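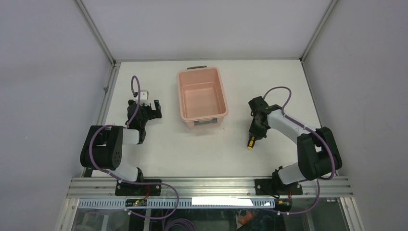
Pink bin, currently employed as a holder of nothing.

Moving apartments in August, a thread for people who enjoy watching someone else lift things. 1/

I have lived in the same one-bedroom for years and was under the impression that I owned very little. I have told people this at parties. I used the word "minimal." I would like to withdraw it.

The first surprise was the books. I packed them all in one big box, as a treat for my future self. The box is still in the hallway. It may convey with the apartment.

Mahtab came over to help and asked why I had three colanders. I said one is for pasta. She waited. I'm still working on the other two.

The new place is on Jalali, fourth floor, and the listing said 600 square feet. I have walked it with a tape measure and I think they were counting the air outside the window.

Movers quoted me 947 dollars, which is a beautiful number because it tells you a person sat there and decided 1000 would look greedy. The stairs are extra. The couch is extra. I assume eye contact is extra.

So it's going to be me, Mahtab, and Behrouz, who has a van and has already brought up the van's suspension twice.

A word on bins. Everybody online says to move in plastic bins instead of cardboard. They stack, they have rims you can grip, you can use them again. All true. What you then have is a closet of bins, and you have to go buy things to put in them. This is how it gets you.

My mother's system was garbage bags. Clothes went in garbage bags, so did towels, and one year a full set of winter coats went to the curb with the regular trash. She still talks about the green one.

The drawer. You know which drawer. I decided I would go through it like an adult and keep only what I could name. Kept: batteries, tape, a key. I can name the key. It's a key. I have no idea what it opens, but the minute I throw it out I'll be standing in front of a locked door in the rain.

Ohemaa says to pack a "first night" bag with sheets, a towel, a phone charger and a roll of toilet paper. Excellent advice. I packed it first, and it is now underneath everything else.

Labels: I started the week with "KITCHEN - baking, fragile" in block letters. By last night I was writing "stuff" and then, on the one after that, "more."

The landlord wants the nail holes filled. I bought a tub of spackle the size of a birthday cake to cover 5 holes. If anyone in the neighborhood has a hole, I'm available.

Behrouz just texted to ask if the couch comes apart. It does not. It didn't come apart on the way in either, and I was younger then.

Van's here at 7 a.m. If you'd like a colander, come by before that.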